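Table space at the Starkby building

From September, members can book the large tables on the ground floor at Starkby by the half day. Bookings open at 9 a.m. and are made through the Hotis page, where you already renew your membership. Each booking covers one table for up to four people. 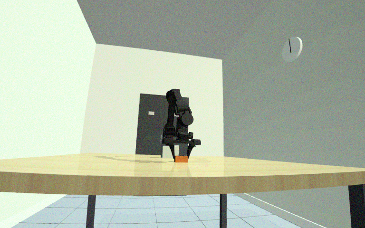 Orange block on the light wooden table.

The fee is $2 per half day for members and $50 for outside groups, payable when you book. Groups that need the whole room should write to the office first – we hold it back during school vacations and for the Tejada craft fair, which took up all 100 seats last year.

Please bring your own mats if you plan to use glue, paint or blades. Refinishing one tabletop costs us $1,000, and the money comes out of the same fund as heating. 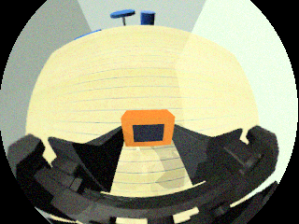 Tabletop with an orange rectangular object near the center.

Keys are at the Jomura desk by the side entrance. Return them there by 6 p.m. – the desk closes on time. If you can't make your slot, cancel online so the table goes back on the list.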